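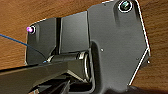
去年来过的一位译者说，她在克拉尔特霍尔姆（Claltholm）住满一期，最大的收获是发现自己用母语已经不会骂人了，用第二语言倒是骂得相当流利。她请我们把这句话写进下一年的招募启事，我们照办。她还说暖气要修，这一条我们也记下了。

换一种语言写作：驻留写作计划招募启事
发布：Trikico 文学工作室
发布日期：2024年1月17日
分类：驻留 / 征集 / 非虚构与小说

Trikico 文学工作室与 Plutden 出版社合办的驻留写作计划，今年继续招人。名额5个，面向正在用非母语写作的人，或者正打算这么干、家里人还不知道的人。

先说清楚我们找的是谁。

您可能从小说一种话，长大后搬了家，在另一种话里交房租、看牙、吵架，后来有一天坐下来写小说，写出来的句子用的是后面那一种。您也可能一步都没搬过，只是方言和书面语之间隔得太远，每次动笔都像穿着别人的西装去吃喜酒。这两种情况我们都收。我们不收的是“我觉得英文写出来比较高级”这种情况，往年收到过，评审读得很慢，读完出去走了一圈。

体裁限小说和非虚构。诗歌今年暂停，诗人们写信来抗议过了，信都写得很好，有一封几乎让我们改主意。剧本请投别处。回忆录算非虚构，自传体小说算小说，介于两者之间的，请自己选一个框打勾，选错了也不会有人上门核实。

驻留时间与地点

驻留从四月开始，为期9周，地点在克拉尔特霍尔姆的旧邮局楼。一楼是公用厨房和阅览室，二楼和三楼是房间，每人一间，带书桌、台灯和一把椅子。椅子的舒适程度不一，先到先选。楼后面有一条小路通到水边，走过去再走回来，正好够想清楚一个段落该不该删。通常是该删。

镇上有面包房、药店、一家五金店和一座图书馆。图书馆的外文书架很短，但借书期限很长，管理方式宽松到令人不安。手机信号在楼里时有时无，阅览室的网络还算可靠。如果您的写作离不开每隔一会儿查一次同义词，建议带一本纸质词典。

我们提供什么

一、往返交通费，按二等座或经济舱实报实销。您若想坐头等舱来，差价自理，我们会在门口羡慕地迎接您。

二、住宿全包，每周另发生活津贴200欧元。这个数目在镇上够吃饭，不够养成任何不良嗜好。

三、2次一对一的编辑谈话，由 Plutden 出版社的编辑主持，分别安排在驻留前半段和后半段。第一次谈话主要听您讲打算写什么，第二次谈话主要听您解释为什么没写那个。

四、驻留结束时有一场小型朗读会，地点就在阅览室。用哪种语言朗读由您决定，听众听不懂也会鼓掌，镇上的人在这方面很有教养。

五、稿子写完之后，Plutden 有优先阅读权。请注意是阅读权，读完不喜欢，他们会告诉您不喜欢，并附上理由。您照样可以拿去给别家。版权始终是您的，合同里写得很明白，字号也是正常字号。

驻留者需要做什么

主要是写。每天写多少我们不管，也没有打卡。曾有申请人来信问是否需要提交每日字数，答复是不需要，也请不要主动提交。

除此之外有几件小事。每周有一次共进晚餐，轮流做饭，不会做饭的人负责洗碗，宣称自己会做饭的人请先煮一次面给大家看看。驻留期间请为 Peeters 书店的橱窗写一张短笺，谈一本影响过您的译本，手写，一页以内。书店不付稿费，但会送您一本书，由店主挑，不接受退换。

另外，驻留者会被邀请到当地中学参加一次课堂谈话。学生们会问您一年挣多少钱，请提前想好怎么答。

申请资格

年满十八岁，国籍不限，出版经历不限。已经出过好几本书的人可以申请，一个字没发表过的人也可以申请，评审时作者姓名会隐去，所以请不要在稿子第一页写“正如我在上一部获奖作品中所说”。

工作语言是英语，能应付日常交流就行。写作语言不限，但样稿如果不是中文、英语、法语或德语，请附一份英译。自己译的也算，译得生硬也不要紧，我们看的是原来那篇想做什么。

本计划不适合携带宠物。书桌底下能不能放猫这个问题，已经讨论过很多次，楼方的立场没有松动。伴侣可以来探望，镇上有小旅馆，价格公道。

申请材料

1. 申请表，从工作室网页下载。表格第二页有一栏叫“其他”，可以空着。
2. 样稿一份，中文不超过一万字，其他语言按相当篇幅计算。请给完整的章节或完整的短篇，不要把全书最精彩的几段剪在一起，看得出来。
3. 写作计划，一页。说说您想写什么，写到哪一步了，卡在什么地方。没卡住的人可以略过最后一项，评审会怀着敬意和一点怀疑读您的计划。
4. 一段短文，题目是《一个我翻译不了的词》，三百字以内。“乡愁”不必写了。“缘分”也不必了。“江湖”今年再收一年，明年停。

不需要推荐信。我们读过许多推荐信，知道每位申请人都是推荐者教学生涯中最出色的学生之一。也不需要照片。

请把全部材料合成一个PDF文件，用邮件发到工作室信箱，地址见申请表页脚。邮件主题写“驻留申请”加上您的写作语言。文件名请不要叫“最终版”，也不要叫“最终版改定”，我们的下载文件夹已经住满了这样的文件。

截止与通知

截止日期以申请表首页所列为准，按克拉尔特霍尔姆当地时间的午夜计算。过了午夜，信箱会照常收下您的邮件，评审不会。入选与否都会收到回信。落选信由人来写，篇幅不长，不会说“今年的申请水平空前之高”，虽然有时确实挺高。

评审由工作室和 Plutden 各出人选，名单在结果公布后公开。请不要提前打听，也请不要给办公室寄茶叶。寄来的茶叶我们喝了，对结果没有影响。

几个常有人写信来问的事

可以用驻留时间修改旧稿吗？可以。许多人名义上来写新书，最后都在改旧稿，我们早已习惯。

可以中途换语言吗？也可以。有人用法语写了开头，用中文写了中间，结尾迟迟没有着落。编辑谈话就是为这种时候准备的。

我同时申请了别的驻留，要紧吗？不要紧，两边都录取了请尽早告诉我们，候补名单上的人正在刷新邮箱。

可以只来一半时间吗？不行，房间不拆开排。

签证怎么办？入选后我们会出具邀请函和资助证明，其余手续请自行办理。递签时如果被问到“去那里做什么”，答“写作”往往会引来第二个问题，带上邀请函比较省事。

申请前若还有疑问，请先把申请表读到最后一页，再写信来。来信用中文或英语都可以，回信通常要等几天，遇到暖气师傅上门的那几天会更久一些。

Trikico 文学工作室 驻留项目组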